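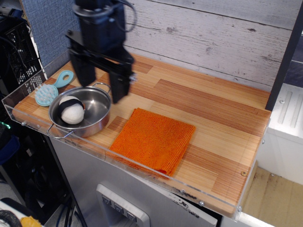 4. Condition Survey of the Grongate Retaining Walls

4.1 Scope and division of the walls

The retaining walls along the Grongate road were built at different times and by different methods. The oldest lengths are dry-laid stone, with no mortar in the joints. Later lengths were laid in lime mortar, and a number of short repairs were made in concrete block faced with stone. Taken together, the walls included in the survey measure 1619 meters along the top course. They support the road on its downhill side between the village of Wandton and the old quarry entrance, and on its uphill side they hold back the slope below the Osei terrace.

For the purpose of rating, the walls were divided into 409 segments. A new segment was started wherever the type of construction changed, wherever the height changed by more than one course, and at every drain outlet or stairway. The segments are therefore not equal in length. An even spacing was considered at the planning stage and set aside, as it would have placed sound stonework and failing stonework in the same record at several points where the two meet at a clear vertical joint.

Parapets were rated separately and are treated in Section 5. Gateposts and boundary markers built into the walls were recorded but not rated.

4.2 Field methods

Each segment was inspected from the toe and, where access allowed, from the top. Inspectors recorded the lean of the face with a plumb line at the middle of the segment and measured any bulge against a straight board held to the stones above and below it. Open joints were probed with a thin steel rod to find out whether the fill behind the face was still in place. Missing stones, plant growth and signs of past water flow were noted on a standard form.

The inspections took place in September, when leaf cover was still heavy on the uphill side. Growth was cut back by hand where it hid the face. Woody stems rooted in the joints were left in place and marked for later attention — pulling them out during the survey would have loosened the stones around them.

Two inspectors rated every segment independently before comparing results. Where the ratings differed by one grade, the lower grade was kept. Where they differed by more, the segment was visited again and a single rating was agreed on site.

4.3 Rating scale

Four grades were used: good, fair, poor and failed. A segment was rated good if its face was within the original line and all stones were present. Small gaps and light growth placed a segment in the fair grade. A poor rating was given when there was a measurable bulge, when the joints had opened enough to release fill, or when the lean was greater than the original batter could explain. Segments in which the face had partly or wholly fallen were rated failed.

The scale does not take account of what stands above or below the wall. A poor segment beside a field and a poor segment beside a house receive the same grade. The question of consequence is handled in the repair ranking, so that the condition record can be used again if the use of the neighboring land should change.

4.4 Results

Of the segments surveyed, 39 were rated poor or failed. Most of these lie on the downhill side near Wandton, in dry-laid stone, and fall into three groups with sound wall between them. Each group is found below a place where road water leaves the pavement without entering a drain. The mortared lengths were in better condition overall, although several showed staining at mid-height, and weep holes in the lower courses were often blocked with soil.

The concrete block repairs gave mixed results. The block itself showed little damage, but the dry-laid stone at either end had moved in a number of cases. The likely cause is that the repairs do not drain as the older wall does, and that water held behind them passes sideways into the stonework. Trial pits would be needed to confirm this.

4.5 Limits of the survey

Only the visible face could be rated. The thickness of the walls is known at two places, where the Brirneo culvert passes under the road and where a section was opened for a water main. At the culvert the wall was found to be 30 inches thick at the base, with long through-stones tying the face to the fill. It should not be assumed that the same construction was used elsewhere, and the stability checks in Section 6 were run for both a thick and a thin section.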